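Entertainment Reporting, Unit 2: Covering an Awards Night
Instructor: Lorraine Kettle

The results story

Your editor wants the winners up before the host has finished thanking the band. Write the background in the afternoon, leave gaps for the names, and fill them in as envelopes open. Check every gap before you file. A student of mine once published "XXXX was visibly moved," and I suppose XXXX was.

Fan vote or jury?

Say which, and say it high up. The Stivulero Awards are voted online, so a sweep there tells you how busy the fans have been. The Mapplebeck is picked by a jury of 12, who argue over dinner. "The public's favorite" is fine for the first and wrong for the second.

Counting the trophies

Count wins and nominations separately. Take our practice case: the singer Ditte Vídalín is up for 16 prizes and takes home two. Jomar Espiritu is up for two and wins both. Who had the better night? Pick one, then defend it in your second paragraph - publicists for the other will write to you either way.

Quotes

Backstage quotes are mostly gratitude. Use one. If Costel Marinescu thanks 22 people, your reader can live without 21 of them.

Before next class

1. Read the February results packet, including Jasper Vandenberghe's speech, which is long.
2. Write a lead under 30 words. "Star-studded" costs you a point.
3. Bring a printed copy with your name on it.

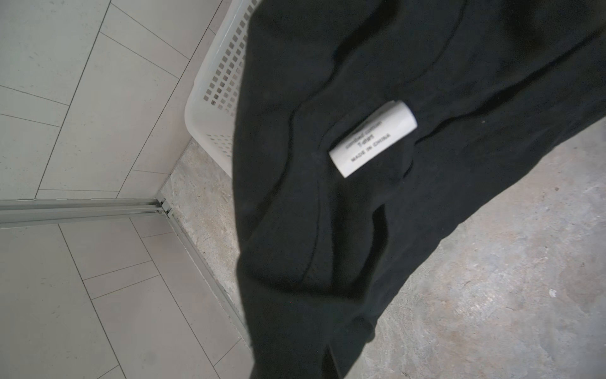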